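4. Do the recording rules hold up?

Our group took its rules from the Plimarov handbook, which sets out how folding should be shown with hand-held grippers before any of it is used for training. Hryhorii Boiko and I were asked to check whether they make sense. I had my doubts from the start, and I still have most of them.

Rule 2 says each garment must be "in a natural home position". It gives no test for this. Kálmán Veres passed 923 of our 1,000 clips under this rule, and when I went through the same set I passed 524. We had both read the same page. 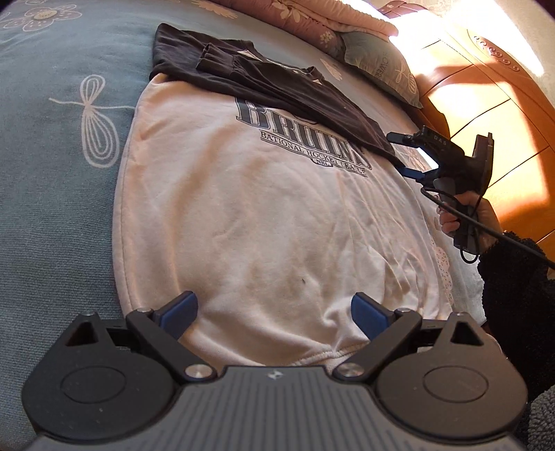 Rule 5 asks for "steady, even pressure" on the cloth. The grippers we used give no pressure reading, so the person holding them is judging by feel and the person checking is judging by eye. I can't see how either could be called a standard.

Rule 7, on stopping and starting again after a slip, was the only one we all read the same way. It says how long to wait (3 seconds) and what to log.

The handbook claims that keeping to the rules cuts wasted clips by "up to half". There is no source for it, and Ledport, who use the same text, could not give us one when we wrote to them in July. Until somebody can, I would leave the claim out of our own guide. Rules 2 and 5 need rewriting with a check that two people can do separately and agree on.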